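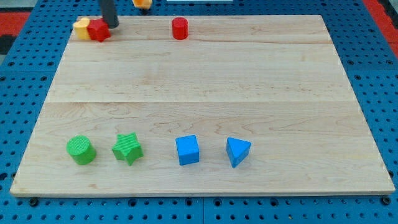 Spring coats and knitwear at McIntyre

The first part of the spring delivery is on the racks as of 27 March 2025. It includes the short wool coat that sold out in December, now in camel and a dark green, plus a longer version with a belt. The cut through the shoulders is the same as before. If the winter coat fit you, order the same size.

The long coat is fully lined and has two inside pockets. It closes with three covered buttons, and a spare is sewn into the side seam. The price is $177 in either color. Dry clean only, please – the wool felts quickly in a home washer, and we can't take back a coat that has been through one.

New from Flalow are lightweight cardigans in a cotton and linen blend. They run long in the sleeve. Lovisa Amundsen, who did the fittings for us, suggests going down a size if you are between two. Colors are oatmeal, rust, navy and a pale gray. The gray is a small run and will not be reordered.

The Tesesico scarves are back as well, in the wide width only. The fringe is hand-knotted, so a little unevenness along the ends is normal.

Winter stock is now 30 percent off, including the quilted vests and all remaining lined gloves. Sale items can be exchanged for another size if we have it, but not refunded. Gift cards can be used on sale items.

Alterations: Harpreet Boychuk is taking hems and sleeve shortening again after her time away. Allow two weeks. Coats with a lining take longer, and she will give you a date when you drop yours off. Bring the shoes you plan to wear if you are having pants hemmed.

Online orders placed before noon go out the same day. Orders with alterations ship once the work is finished, and Zachary Kowalchuk will email you the tracking number. For questions about sizing, reply to this newsletter with your height and your usual size in a fitted jacket.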